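right so. flat hunting update because people keep asking and I can't type this out 25 more times

viewed the Clusport one last night. two bed, top floor, listing said "bright and airy". bright yes. airy because the back bedroom window doesn't shut. agent pushed it with his elbow and carried on talking about the tram stop

also "two bed" is doing a lot of work there. second bed would have to go in diagonally. measured it on my phone, then measured again in case I'd done it wrong. I hadn't

Danica Nikolaidis came with me and was much better at it than I was. Ran all the taps. Opened every cupboard. Asked what the service charge was and when it last went up. I asked if the curtains were staying

(they are. they're horrible)

service charge is 142 a month btw. Not in the listing anywhere. had to ask twice and then he went and rang somebody from the landing

next one - Flerkholm, ground floor, little yard. Loved it. Properly loved it, was already deciding where the table goes. Eskildsen are the agents and they've been fine, quick to ring back, sent the floor plan without me begging

problem is the lease. asked how long was left and it went a bit quiet. solicitor friend of Danica's says don't go near it until they put the number in writing. so waiting on that

have emailed Eskildsen again this morning. short polite one. lease length, ground rent, who looks after the roof. that's all I want to know, three things

someone asked what I'm actually looking for so. two beds that hold two beds. a bath. Under 40 minutes to work door to door. somewhere to put a bike that isn't the hall. don't care about the kitchen, will live with any kitchen

a few of you said go for new build, look at the Cakalance development. went in November. Show flat is lovely. the one you'd be buying is not the show flat, it's round the other side facing the bins and it's a different layout. you have to ask to see the acutal plot plan, they don't just hand it over

also the parking is extra there. and the storage cage is extra. I stopped asking after the storage cage

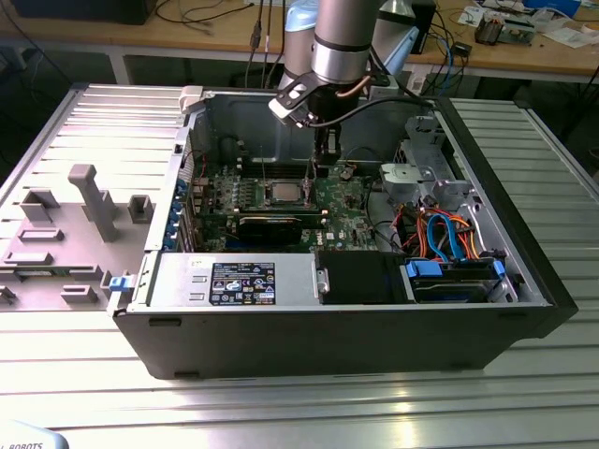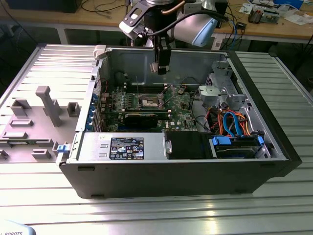 desktop tower on its side, insides showing

back to flats. someone in the replies says offer low on Clusport because of the window. tempted. but it's a top floor and I've not seen the roof and neither had the agent by the sound of it

he did say there's "interest". there's always interest. he said that about the one before too and it's still up, same photos, same bowl of lemons

thing I've learned to do - go back at a different time of day. went past the Flerkholm one at 8 in the morning and the road is solid with school traffic. at 2 in the afternoon when I had the viewing it was dead quiet. not a dealbreaker but good to know before and not after

and stand in each room with the door shut for a minute. felt daft but at Clusport you can hear the lift from the main bedroom. With the door open and the agent chatting I'd not noticed at all

mortgage side since two of you asked - got the agreement in principle, it runs out before long, would have to redo it. bit of a faff but they've got most of my payslips already. no I'm not posting the amount lol

for the person asking about surveys, yes get one, get the fuller one if the building's old. I'm getting the fuller one on whichever I end up offering on. Danica didn't and found the damp when she moved the wardrobe

update: Eskildsen rang. ground rent is fine, roof is split between the four flats, lease length they are "confirming with the vendor". so that's two out of three

Danica thinks the vendor knows full well. I think the vendor might just not have found the paperwork, I'd not know where mine was either if I had one

not offering on anything til I've got it in writing. have told them that. have told my mum that. my mum has already bought me a doormat

seeing one more tomrrow, first floor, other side of the park from the Clusport one. listing has one photo and it's of the front door. will report back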